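Farnamia Youth Soccer Conference
Member Clubs Board
Search this board Enter keywords All forums Go

Topic: Abandoned Under-17 match, Ostbridge v Etton: replay in full or resume?
Last updated: Tuesday, 4:20 p.m.

#1 ostbridge_fixtures

Ostbridge requests the views of member clubs on the Under-17 fixture at our ground, which the referee abandoned in the 43rd minute on account of lightning. Etton led 1-0 at the time. Both teams waited in the clubhouse for the period set out in the match rules, after which the referee declared the match abandoned and both captains were informed.

Rule 14 states that a match abandoned before the second half has begun "shall be played again on a date agreed by the clubs." Our reading is that the match starts over at 0-0, with new team sheets. Etton has written to us proposing that play resume from the 43rd minute with the score retained. We do not believe the rule permits this, and we would like the matter settled before the November break.

Clubs that have dealt with a similar case are invited to reply.

#2 etton_office

Etton thanks Ostbridge for setting out the facts, which we accept. We do not accept the conclusion.

"Played again" was written when the Conference had no youth section, and every match was arranged by the two clubs alone. The rule says nothing about the score. Our players earned the lead in fair conditions, and the goal was recorded on the referee's card. It came from a corner in the 11th minute, and no protest was made by either bench.

There is also the cost. The coach for the return journey is $400, and our youth budget for the season has already been approved. We are prepared to pay it once more. We would ask that the team be given the benefit of what it did on the first visit.

#3 yen_athletic_youth

Yen Athletic supports Ostbridge on the wording. In ordinary English, a match that is played again is played from the kickoff. If the Conference had meant "completed," it could have said so, as it does in Rule 19 for the cup final.

We had a match at Etton abandoned for fog two seasons ago, at 2-0 in our favor. It was replayed in full and we lost it. Etton raised no objection to a full replay on that occasion.

#4 etton_office

The fog match was abandoned by agreement of the two clubs before the referee had completed the waiting period. It is a different case, and the minutes of the autumn meeting record it as such. We would prefer that the present matter be considered on its own facts.

#5 farnamia_town_u17

Farnamia Town takes no side on the score but has a practical concern. Both clubs are in our group. Under either proposal the match must be played before the final round, or three clubs will go into that round without knowing what result they need. Goal difference currently separates second and third place by a single goal.

We would also ask what happens to the caution shown to the Ostbridge left back in the first half. If the match is replayed in full, does the caution stand? He is one short of a suspension, and our fixture against Ostbridge is next.

#6 ostbridge_fixtures

On the caution, our understanding is that all disciplinary action stands regardless of whether the match is replayed. We have not argued otherwise and would not do so.

On the date, Ostbridge can offer the main field on a weekday evening with a 6:30 p.m. kickoff. The floodlights must be off by 9 p.m. under the terms of our lease. The second field has no lights and cannot be used at this time of year. Changing rooms will be open from 5:30 p.m., and visiting teams should use the north gate, as the south gate is closed for drainage work.
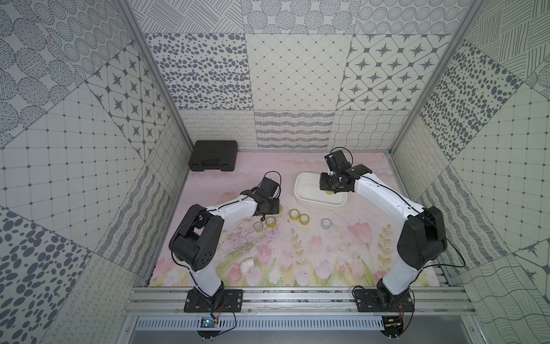
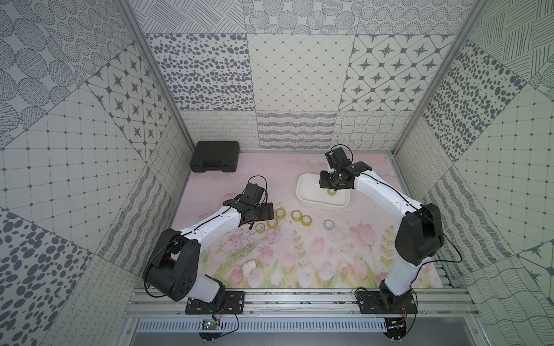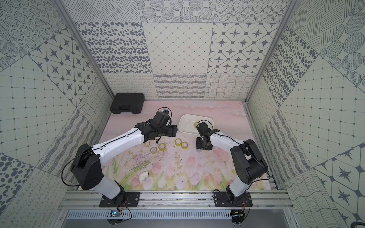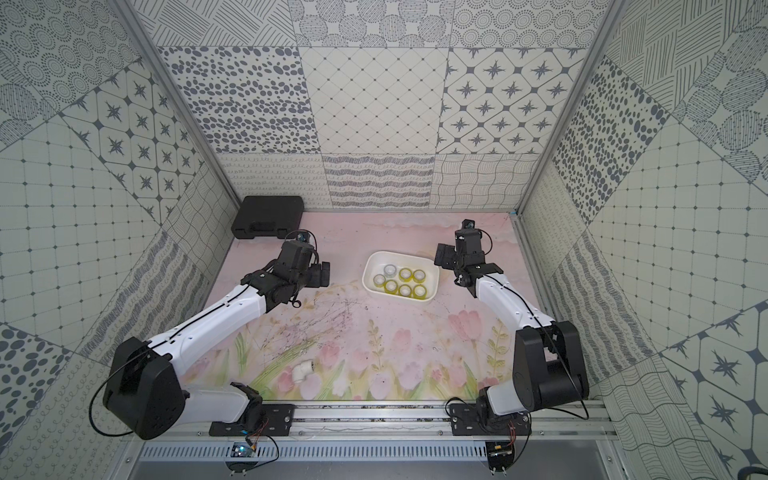
#7 conference_office

The Conference office has been following this discussion and offers the following information. It is given for guidance and does not constitute a ruling.

(a) Rule 14 was last amended when the youth section was admitted. The amendment changed the waiting period only. The words "played again" were left as they stood.

(b) Where the two clubs agree in writing on resumption with the score retained, the office has no power to prevent it, provided the referee's report is attached and the remaining time is played in full. Where they do not agree, the match is played from the kickoff.

(c) Cautions and dismissals stand in all cases.

(d) A club that declines two reasonable dates may be fined up to $500 under Rule 22.

A club wishing to contest this reading may submit a formal appeal. The office must receive it before the replayed match takes place. An appeal received afterward will not be heard.

#8 etton_office

We are obliged to the office for the prompt reply. In view of paragraph (b), Etton formally asks Ostbridge whether it would agree to resumption. We would in turn agree to the weekday evening and to the 6:30 p.m. kickoff, although it requires several of our players to leave school early.

#9 ostbridge_fixtures

Ostbridge has considered the request and declines it. Two of the players who started the match are now injured, and resumption would oblige us to use two substitutes before a ball was kicked. A full replay allows both clubs to name their strongest team on the night.

We recognize the expense to Etton and are willing to contribute half the cost of the coach. This offer is made as a courtesy and is not an admission that any sum is due.

#10 yen_athletic_youth

That appears to us a fair offer. We would still like the wording of Rule 14 placed before the annual meeting, so that clubs are not left to bargain over it each time a storm passes through. Yen will propose that a youth match abandoned after the 30th minute be resumed, and that one abandoned earlier be replayed. We would welcome a seconder.

#11 farnamia_town_u17

Farnamia Town would second the proposal with a different threshold. Thirty minutes favors whichever side happens to start well. We would suggest halftime, as in the present rule, with resumption in the second half only.

#12 etton_office

Etton could not support a halftime threshold, for reasons that will be evident from this topic. We would support the proposal as Yen has drafted it.

As to the present match, we accept the replay from the kickoff and the contribution toward the coach. We reserve our position on the meaning of the rule. Please send the available dates to our office by email, as the fixtures page still shows the match as completed.

#13 conference_office

The fixtures page has been corrected and the group table no longer includes the abandoned match. The clubs are asked to confirm the agreed date with the referees' section at least five days in advance. The topic will remain open for comments on the wording of Rule 14 only.

Contact the Conference office | Copyright Farnamia Youth Soccer Conference | Back to top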